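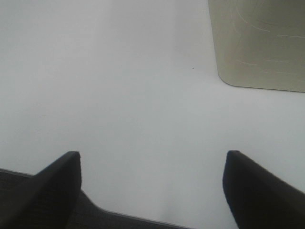 Two black fingers over a pale surface

Bench top refinish, oil or poly?

gellod_shed
Joined: September
Posts: 17
I have a maple top, 62 inches long, that I sanded back over the weekend. The old finish was yellow and I want to keep it light this time. Leaning toward water based poly. Anyone regret that on a work surface?

mapleandash
Yes. Mine scratched in a month and you can't spot fix it. Oil it and redo it when it looks dull.

Clallska62
Oil will yellow maple too, just slower. I've had four coats of water based on a desk for six years and it still looks fine. Sand lightly between coats.

mapleandash
A desk isn't a bench. Put a vise on it and see.

tornwasher
What grit did you stop at? If you went past 180 the poly may not grab well.

gellod_shed
Stopped at 150. Glue drips are my main worry, I do a lot of clamping.

tornwasher
150 is OK. Glue pops off poly with a scraper. On oil you need wax over it.

mapleandash
Wax takes five minutes.

gellod_shed
Going with poly on the top and oil on the legs. Will do the underside first as a test.

Clallska62
Same number of coats on both sides or it can cup.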